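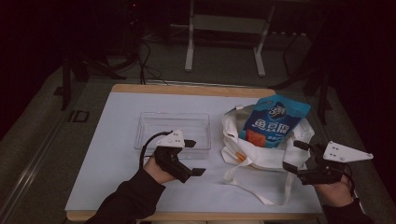

## Snack transfer: tote bag to clear box

The question was a small one. Snacks come into the flat in a tote bag and they used to stay in it, hung on the kitchen door handle until the bag was needed for something else. I wanted them in a box on a shelf, with the contents readable without lifting anything. The notes below cover the container, the bag, the order of work and one measurement I got wrong.

### Container

Clear plastic, rectangular, no lid. I had three candidates and chose on wall transparency alone. The first was a frosted tub from Trinholm, which hid the print on every packet and so did nothing the bag wasn't already doing. The second was clear but had a lid that snapped on at four points. A lid on a snack box gets taken off once and then lives under the box.

The one I kept is open-topped with thin walls. Thin walls flex when you pick the box up by one end, so pick it up by both. The load limit has not been a problem. A full box of snacks comes to 469 g on my kitchen scale, and most of what you are lifting is air inside packets.

### Bag

White cloth, long handles. The handles matter more than I expected. On a hook they are useful. On a table they trail, and if they trail towards the person unpacking they catch on a sleeve or go over the edge and pull. Either tuck them under the bag before starting or turn the bag so that they point away from you. I know this and still leave them at the front more often than not.

A cloth bag also collapses as it empties. Tall packets stand up at first because the others are holding them. Once two or three have come out, the rest slide down into the folds and have to be felt for. For that reason I work from the tallest packet down, and put a hand flat in the bottom at the end to check for small ones. Last month that check produced a single wrapped sweet and a receipt from the Saturday market at Prondcombe.

### Layout

Box on the left, bag on the right, mouths both clear of obstruction. I am right-handed and tried it the other way round first. It works, but the right hand then crosses over the box on every trip. With the bag on the right the path is short and nothing passes over what has already been placed.

Leave a gap between the two. If the bag touches the box it leans on it as it slumps, and an empty box on a smooth white table top will slide. The table here has a pale wooden edge, and I keep the box well inside it so that the base sits on one surface only.

### Order of packing

1. Tallest packets first, upright, against the far long wall.
2. Medium packets in front, also upright, print facing out.
3. Small flat items along the near wall.
4. Anything already open goes in a separate clip-top tub and not in this box.

The blue packet of fish tofu (鱼豆腐) is the reference item for step 1. Blue with large white characters is the easiest thing to find in a mixed box, and it gives you a fixed point to judge the others against. Kumudini Mollah introduced me to fish tofu and eats it straight from the packet. I prefer it with plain rice.

Packets laid flat use the floor area badly and you end up with layers. I tried layers for a fortnight. The bottom layer was never eaten.

### The measurement

I measured the shelf and not the shelf opening. The shelf in the cupboard is 40 cm deep, which is ample. The opening behind the door frame is 216 mm high, and a tall packet standing in the box comes to more than that, so the top corner folds over every time the box goes in. This does no harm to the packet but it does cover the print. I have since moved the box to the open shelf under the window, where the clearance is 18 mm over the tallest thing I own.

### Remaining items

- Labels: not needed with clear walls.
- Divider: Lutfa Siddiqui suggested a strip of card down the middle. Tested for a week, and it fell over whenever one side was emptier than the other. A bookend might do better.
- Second box: possibly, for tea. Same size if I can find it – the shop in Ekbridge had only the frosted ones when I went back in April.
- Bag: goes back on its hook once empty, handles up.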